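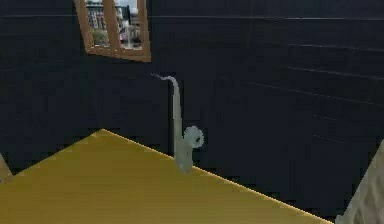

I've been driving a robot around a house that doesn't exist for most of the summer. I said I would write up how it works, partly for the two people who asked and partly so I can read it again in September when I've forgotten the settings.

The short version is that I sit at my desk with a pair of hand controllers and do chores in a simulated house. Every chore I do gets recorded: where the base went, where the arms went, when the grippers opened and closed, and what the cameras saw while it was going on. The recordings are used to train a policy, and later the policy tries the same chores with me out of the loop. My part is the showing. I don't train anything and I don't see most of the results.

The job came through Ravinder Leclerc, who I used to share a bench with at the Claddale makerspace. He now runs the task list for a small project called Lakatos, and he needed people who could put in evenings and didn't mind repetition. I told him I'd spent two years sorting resistors. He sent me the login the same night.

The software is called Sulent. It loads a house, puts the robot in a starting spot, and shows a line of text at the top with the task. The controllers are Tronier ones, a left and a right, each with a stick, a trigger and two buttons. Left stick moves the base forward, back and sideways. Right stick turns it. The hands follow my hands as long as I hold the side button, and the triggers close the grippers. If I let go of the side button, the arm stays where it is and I can bring my own arm back to somewhere comfortable before carrying on. It took me an evening to stop forgetting about that and ending up with my elbow over my head.

Tasks are things like "bring the box from the round table" or "go to the bathroom and close the door behind you". A good run of a short one takes 30 seconds or a bit more. The long ones have several rooms in them and can go on for a few minutes, and if I drop something near the end I have the choice of picking it up or throwing the run away.

Ravinder would like me to pick it up. He says a recording where the thing falls and the operator goes down and gets it is worth keeping, provided I mark it. For the first week I was deleting all of those out of embarrassment, so there is a gap in the early data where I appear never to drop anything.

## The house

You learn a simulated house the way you learn a real one, by bumping into it. This one has very dark walls, close to black in places, and I found that hard going to begin with. There is a saxophone standing by a big yellow tabletop, and I used it as a landmark for days, because a pale saxophone is easy to find against a wall that dark. None of my tasks have involved it. I've asked.

The round white table is the other thing I steer by. It has a beige box on it, and a splayed base that sticks out across the floor further than I expect every single time. Coming at it from across the room, the whole top looks easy to reach. Then I get close and the base of the robot stops against one of the feet, and I have to back off and come in between them.

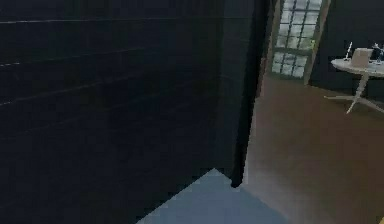
*Claddale Workbench Letter, Issue 4*

The letter is where a shorter version of this went out first, so apologies if you get both. The part I cut from it was about depth, and I'd like to put it back.

On a flat monitor, I can't judge how far away the dark surfaces are. With a real wall I'd have texture and a bit of shadow, and my own head would be moving. In the simulated one I get a few thin pale lines and a lot of navy. I've driven straight into the side of a panel while looking past it at the window, because the window was bright and had all those little panes in it and my eye went there. The robot doesn't get hurt and neither does the panel. The run is spoiled, though. A policy trained on enough of my runs will learn that you lean on the wall for a second before you turn.

What helped was slowing down well before I thought I needed to. I also started watching the floor instead of the wall. The floor in the room with the round table is brown and changes to a pale blue-gray at the near side, and that change gives me something to line up on. Once I had it as a reference I stopped clipping the edge.

I mentioned this to Ravinder and he asked me not to get too clever about it. The starting positions are shuffled between runs, and the colors of things are supposed to be changed later on, so if all of my good driving depends on one strip of floor it won't carry over to the next house. He's right, but I still use the strip.

## Doors

I had assumed that hands would be the hard part and driving would be easy. For picking up a box that is the wrong way round. The gripper goes to the box, I squeeze, it comes up. Getting there is most of the work, and most of getting there is doors.

With a door I have to do both at once. One hand goes to the handle while the base creeps back to make space for the door to swing, and the hand has to follow an arc that isn't centered on me. If I hold the handle and reverse in a straight line, the gripper slides off. If I turn too early, the elbow of the other arm catches the frame. I spent an entire session on one door and kept four runs out of it.

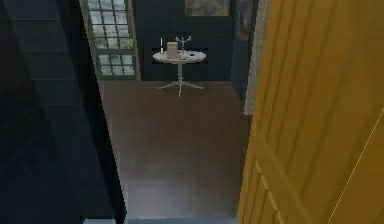

I also wasted a lot of time by not opening the door far enough. I would get it to the point where I could see through into the room and go, because that's what I'd do at home with a laundry basket on my hip. The robot is wider than I am and it doesn't turn sideways. Now I open a door as far as it will go, let go, bring both arms in close, and only then drive. It looks slow and fussy on playback. It has also cut my failed runs by more than any other change.

The order I follow now:

1. Stop short of the door, square to it, both arms in.
2. Reach for the handle with the hand that is further from the hinges.
3. Grip, turn, and back up a little before turning the base.
4. Keep going until the door is well out of the way.
5. Let go. Wait a beat so the release is clear in the recording.
6. Arms in, then drive.

Step 5 was Ravinder's request. When I let go and drove off in one movement, the people who cut the recordings into segments couldn't tell where one ended and the next began. A short pause fixes it. I count "one" under my breath, which my wife has pointed out I now do at real doors.

The bathroom is its own problem. It is long and narrow, with the toilet and then the sink along the left wall and another door at the far end with a small round black knob. The door I come in by has a lever. The two need different hands, or at least different grips. I can push a lever down with a closed gripper and no precision at all. The round knob has to be held and twisted, and the twist is limited by how far my own wrist goes before I have to let go of the side button and start over. I'm slightly better at it left-handed and I don't know why.

There's a roll of toilet paper standing on top of the tank. One of the tasks is to pick it up and put it on the sink, and I was looking forward to that one because it sounded simple. The trouble is the reach. The roll is toward the back corner of the tank, and the bowl is in the way of the base, so the arm has to go out nearly straight and come down from above. A straight arm on this robot wobbles. My first several tries pushed the roll over the back.
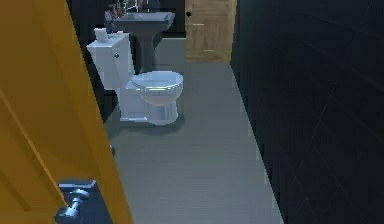
## Numbers and settings

As of July 2024 I have handed in 800 runs, of which roughly two thirds were kept. The target for each task is 100 kept runs per operator, and I've finished the box, the lever door and the toilet paper. The round knob is well behind.

Settings, mainly for me:

- Base speed at the second-lowest notch. The default is fine in open rooms and too quick for doorways.
- Turn speed one notch below that.
- Hand scaling at one to one. I tried it higher so I could reach further with less movement, and my grasps got sloppy.
- Vibration on contact: on. It's crude, a single buzz for anything the gripper touches, but with the dark walls I need it.
- Auto-save off. I'd rather decide each time.

I keep sessions to an hour. After that my hands are fine but I start taking the same line through every room without thinking, and the recordings all come out alike. Ravinder can see it in the plots. He sent me one with a month of my paths drawn over each other and there was a single fat stripe down the middle of the bathroom. I've been making myself vary it since then, a little left, a little right, stopping in different places before I reach.

He says there will be a kitchen next, with drawers. I've asked for lighter walls.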